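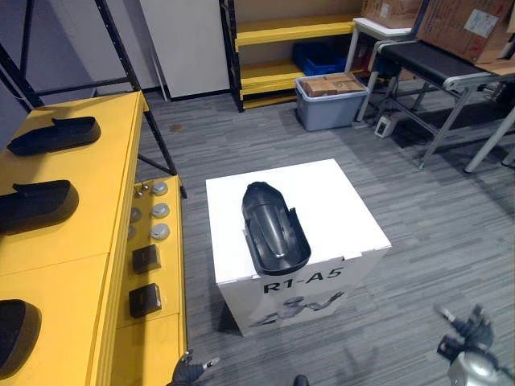 Informe de avance al fondo Dastberg: archivo oral de Siqueira
Lectura: 2 min

Entre marzo y junio se grabaron 29 entrevistas a antiguos trabajadores del puerto. El archivo suma ya 2532 minutos de audio, de los que 416 están transcritos y revisados. Ieva Grigaitė coordina la transcripción, que va un mes por detrás de lo previsto.

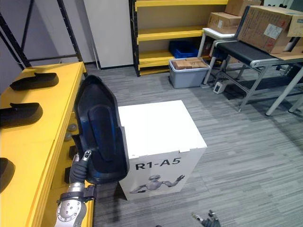 Bandeja negra de plástico moldeado, en vertical.

Gastos. De los 2000 euros del segundo pago se ha gastado la mitad, sobre todo en viajes. Queda pendiente la factura de Nikar por la digitalización de las cintas antiguas.
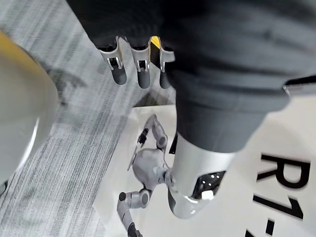 Tejido gris oscuro, visto desde arriba.

Dificultades. Dos familias retiraron el permiso de difusión y sus grabaciones quedan fuera de la web. Tarmo Urbonaitė prepara un modelo de cesión más claro,
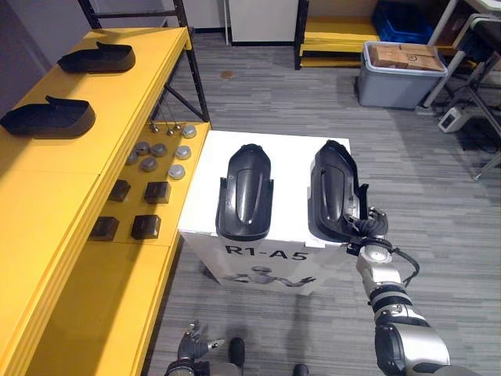
que se enviará también a quienes ya firmaron el anterior. Para el próximo periodo pedimos ampliar un mes el plazo de transcripción, sin cambios en el importe.

2 comentarios · Compartido 4 veces
Asociación Isesley · Contacto · Volver arriba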